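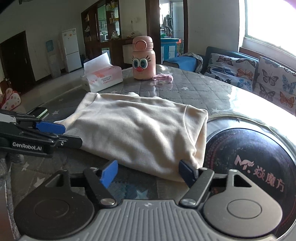 Project report: Folding soft clothes on a home table
Group 4, Home and Textiles elective
Submitted January 26, 2018

What we wanted to find out

Does the surface you fold on change how neat the result is? Everybody at home folds on whatever is free. Bed, couch, lap, dining table. Our teacher Mr. Monti (Raffaele Monti) said pick something small and do it properly, so: one kind of garment, one table, lots of folds. 200 folds total, spread over the whole term starting in September.

Materials

Garments in a soft cream/beige fabric. Table with a quilted cover and a clear layer on top. A ruler. Notebook. We wanted a folding board too, the Plarard one, but it came late and we only used it for 2 sessions so it's left out of the results.

Method

Lay the garment out, smooth from the middle outwards. Sides in. Then bottom up to top. Press once with a flat hand, no more than once (we argued about this, pressing twice makes everything look better and then you can't compare). Score the fold 1 to 5 for edges, 1 to 5 for flatness. Two people score, take the average. No ironing before.

We shook the garment out between folds so old creases wouldnt help. They helped anyway a bit. See problems. 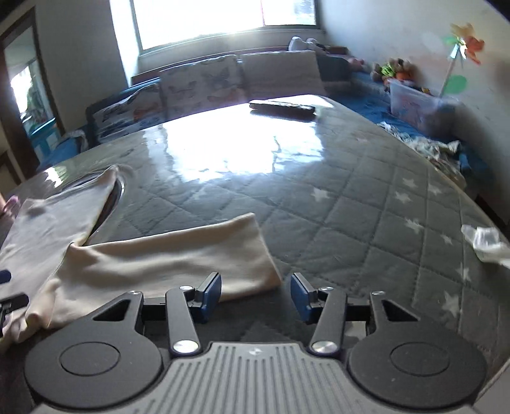 Fig. 1. Garment on the table cover, with a bend and a bunched end.

The start is the slow part. Fabric this soft doesn't lie the way you drop it, you get a bend somewhere in the middle and one end bunches up. If you start folding from that you just fold the bunch in. Most of our low scores come from skipping the smoothing, maybe all of them, we didn't write it down for the first sessions which was dumb.

Results

The clear top layer is slippery. Good for sliding a corner into place, bad for keeping it there. When we pulled one side over, the other side came along with it. On the bed (comparison round, same steps) the fabric stayed put but the flatness score dropped, the matress gives way under your hand.

Edges: table better.
Flatness: table better, by more.
Speed: bed a little faster, no sliding.

Holding one corner down while the other hand brings the far side across fixed the sliding problem nearly completely. We added this halfway through, so the second half of the table folds is not really the same method as the first half. We marked them separately in the notebook.
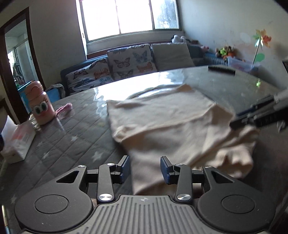
Long folds on a diagonal were the other thing. If the first fold goes across at a slant you can't rescue it later, every layer after that follows the slant and the last rectangle comes out as a sort of kite. Better to open it and start over. Cost us a lot of time, folds that got restarted count as one fold in the totals.

Thick spots too. When fabric gathers at one side it makes a lump and the top layer won't sit flat over it whatever you do. Spread the lump first.

Problems

- Scores are opinions. Our two scorers disagreed most on flatness.
- Garment gets softer and more creased over a session. Should have rotated more garments.
- Light from the window made wrinkles look deeper, so daytime folds maybe scored lower than evening ones. Didn't test.
- Stuff on the table. Move it first.

Conclusion

Hard table wins for neatness if you hold a corner. Bed is fine if you don't care. Next group could try a cotton cover with no clear layer on top, and a proper folding board from day one.

Notebook scans and score sheets are in the class folder. Thanks to Mr. Monti for the extra week.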